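Grenby Sets Budget for Two Bin-Picking Cells

GRENBY — Parts supplier Trisach will buy 2 bin-picking robot cells for its Grenby plant, with orders to be placed in August. The budget covers arms, grippers, bins and 200 hours of operator training.

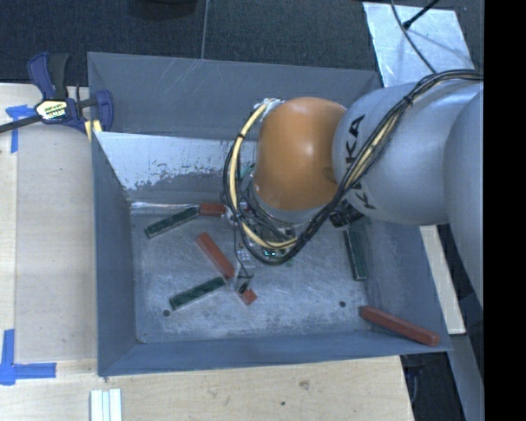
Spare cables and gripper fingers are budgeted separately — 185 hours of maintenance time is set aside for the first year.

"We priced the floor work and the spares before we asked for quotes on the arms," said Riet Timmermans, plant manager.

Suppliers may send questions to Dinesh Upadhyay in purchasing.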